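Surell、デスクトップPCのメモリー増設・再整備サービス「Plolwood」の受付を開始
捨てる前に、ケースを開けてみませんか

2018年12月9日
株式会社Surell

株式会社Surellは、お手持ちのデスクトップPCをお預かりし、内部の清掃、メモリーの増設・交換、動作確認までをまとめて行う再整備サービス「Plolwood(プロルウッド)」の受付を、本日より全国で開始しました。

当社は今年6月から、法人のお客様を対象に先行受付を行ってきました。お預かりした台数は600台。設計事務所の作図用マシン、学校のパソコン室で使われていた機種、ご家族から譲り受けたという一台まで、実にさまざまなPCが作業台に並びました。ケースを開けるたびに配線の取り回しも部品の配置も違い、担当者一同、毎回わくわくしながら作業しています!

なかでもご相談が多かったのがメモリーです。「起動はするけれど、図面を2枚開くと急に重くなる」「何枚まで挿せるのか分からない」といった声を数多くいただきました。デスクトップPCのよいところは、側面のパネルを外せば基板に手が届き、必要なところだけ手を入れられることです。
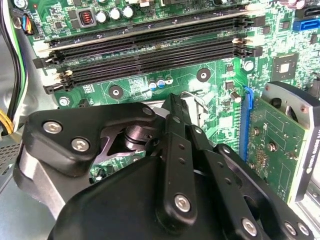
Plolwoodでは、まずケース内のほこりを取り除き、スロットの接点とラッチの状態を一本ずつ確認します。対応するメモリーの規格と最大容量を調べたうえで、お客様の使い方に合った枚数と組み合わせをご提案します。増やしても効果が見込めない場合は、その旨をそのままお伝えし、清掃と点検だけでお返しします。グラフィックスカードを搭載したワークステーションも受け付けています。

動作確認には、協力会社Pappasと共同でまとめた点検手順を使います。メモリーの読み書き試験に加え、電源ケーブルの差し込み、冷却ファンの回転、カードの固定具合まで見ていきます。結果は作業前後の写真とともに一冊の報告書にまとめ、PCと一緒にお届けします。先行受付では「自分のPCの中を初めて見た」という感想をたくさんいただき、この報告書が思いがけない人気となりました。

取り外したメモリーはお客様にお返しします。ご不要の場合は、部品の再利用プロジェクト「Arkora」に登録し、同じ規格を探している方の修理に役立てます。Arkoraに登録された部品は現在3423点。製造が終わった規格も少しずつそろってきました。古い機種を大切に使っている方にこそ、ぜひ一度のぞいていただきたい棚です。

受付開始を記念し、個人のお客様先着100名様は点検料を無料とします。部品代と往復の送料は別途申し受けます。お申し込みは当社ウェブサイトの専用フォームから、機種名と気になる症状を添えてお送りください。型番が分からない場合は、本体背面のラベルの写真でもかまいません。データの控えは、発送前にお客様ご自身でお取りくださいますようお願いいたします。

本件に関するお問い合わせ
株式会社Surell 広報担当(Plolwood受付窓口)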